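Two Arms, One Policy: Gallery from the Drudow Bench

Welcome to the picture page for our two-arm handling work! Most of what we've written about Drudow so far has been plots and tables, and people keep asking us what the thing looks like when it's working. So we've put the bench front and center this time, with a short tour of the method around it for anyone who landed here without reading the paper.

The question we started with was simple enough to say out loud. If you train two arms together on small, fiddly objects, does it help to let each arm know what the other one is about to do? Lots of two-arm systems feed everything into one big model and hope the teamwork shows up on its own. Drudow does something a bit different. Each arm has its own small planner, and the two planners swap a short message at every step: where I'm going, how soon I'll be there, and whether I'm holding on to something. We call that swap the handshake, and we are very fond of it.

Training used 4000 demonstrations, all driven by hand by people in our lab. The objects are a mixed bag on purpose. Some are stiff, some hang and swing, and a few are shaped so that there is no one obvious place to grab them. The swinging ones were the most fun to drive and the hardest to learn from (more on that further down).

We compared three versions. Dimon is the plain baseline, one model for both arms with no handshake. Gaillard has the handshake but only in one direction, left to right. Drudow has it both ways. All three saw the same demonstrations and ran on the same arms, and we reset the objects by hand before every trial.

We ran 1118 trials for each version. Dimon finished 362 of them and Drudow finished 793, and we danced a little when that second number came in. Gaillard landed between the two, closer to Drudow than any of us had bet on. The full breakdown by object is in the paper, including the handful of objects where the baseline does just as well. Those are mostly things one arm can manage alone, so there isn't much for the handshake to add.

On to the bench.
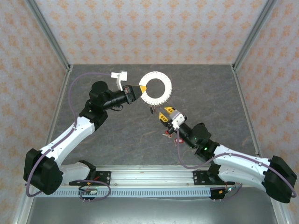

The left gripper at the white ring, with the right one open and close by.

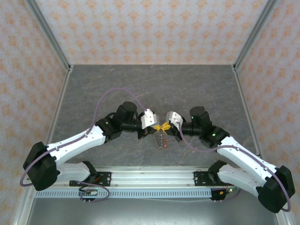 Both grippers in at the center on the small yellow piece, beaded chain hanging below.

Back to those swinging objects. Anything that dangles keeps moving after the arm stops, and in our early runs the second arm would chase it back and forth like a cat after a string. The handshake fixed a good part of this in a way we hadn't planned. With the "how soon" number in the message, the arm doing the holding learned to slow down early, and the other one learned to wait. We never wrote a rule for waiting! It came out of the demonstrations, where our drivers had been doing it without thinking.

There is still plenty that goes wrong. Drudow is slow, noticeably slower than a person driving the same arms. It also gets polite to a fault now and then: each arm announces it will wait for the other, and there they sit until the trial times out. We've been calling these standoffs, and breaking them without making the arms pushy is what we're working on now.

The next round moves to Prenau, our second set of objects, with more soft and floppy things in it. We hope to have pictures from that up in June. The paper, the trial logs and the object list are all linked from the project page, and if you try the handshake on your own arms, please write and tell us how it went.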